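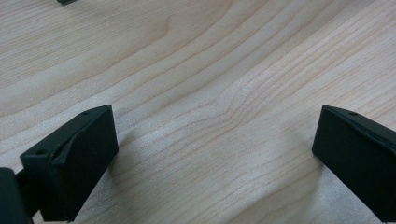
The Moldovan clinic in Bredov took out its front desk in April. Where two clerks used to sit there are now four touch screens made by Jemadeck, and a sign asking patients to check in before taking a seat. I have low vision. I can read large print up close and get around town alone, and for years I checked in at that clinic by saying my name. Now I need help from a stranger to do it.

I don't think anyone at the clinic set out to make things harder for me. Lines were long in the mornings and the clerks were tired of typing in the same insurance numbers. The screens have cut the wait for many people. My complaint is with the decision to remove the desk on the same day the screens went in, before anyone who can't use them had been asked to try.

Sebastian Bucur, a retired bus mechanic who lost most of his sight five years ago, went in for a blood test the first week. The screen asked for his date of birth. He was still looking for the month when it went back to the welcome page, as it does after 15 seconds without a touch. He tried three times. In the end a woman behind him typed it in, along with his phone number and the reason for his visit. He told me he would have been happy to let her help with a door. He was less happy to read her his medical history in a waiting room.

The law gives him a right to use the same service as everyone else. In practice the right depends on whether somebody who works there is standing close enough to notice he is stuck. 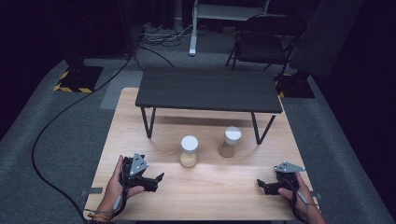
What it would cost

I asked Dorin Pop, who manages the building, what a fix would take. He was open about it. The screens already have a speech mode and a headphone jack, and the speech mode is turned off. Turning it on and training the staff would cost $1,000 for all four. Keeping one clerk at a small desk in the mornings would cost a good deal more, and that is the part the clinic does not want to discuss.

I would ask for both. Speech mode helps a blind person who is used to screen readers. It does little for an older man with shaky hands, or for someone who is deaf and reads slowly, or for a person who has had a stroke and loses the thread halfway through a form. A person at a desk can handle all of them, and can handle the patient whose trouble doesn't fit any setting.

Size and color
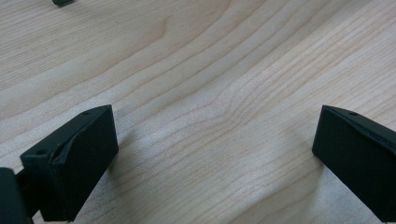
Contrast is the other thing I would change, and it is the easiest to get right. The Jemadeck screens use gray letters on a light blue background, which looks calm and which I can't read. Plenty of people think low vision means seeing nothing. It mostly means seeing some things and missing others. Black shapes on a pale wood tabletop, like the ones in the photo above, I can pick out without trouble. The fine brown lines in the grain, where they crowd together, I lose completely. Gray on light blue is closer to the second kind. Dark letters on a plain pale background would help me and would bother no one else.

Dirent, the bus company, went through this with its ticket machines. It put in 120 of them with small gray print, got complaints, and changed the colors and the type size in an update. It also left the ticket window open at the main station. I use the machine most days now – and the window when the sun is on the glass.

The clinic could do the same this summer. Until it does, it should put one chair and one clerk back by the door.

14 comments | 37 shares

Recent in Opinion
Curb cuts are useless if the plow buries them
Why paratransit riders still book a day ahead
Captions at town meetings should be the default
Letters: The library elevator, again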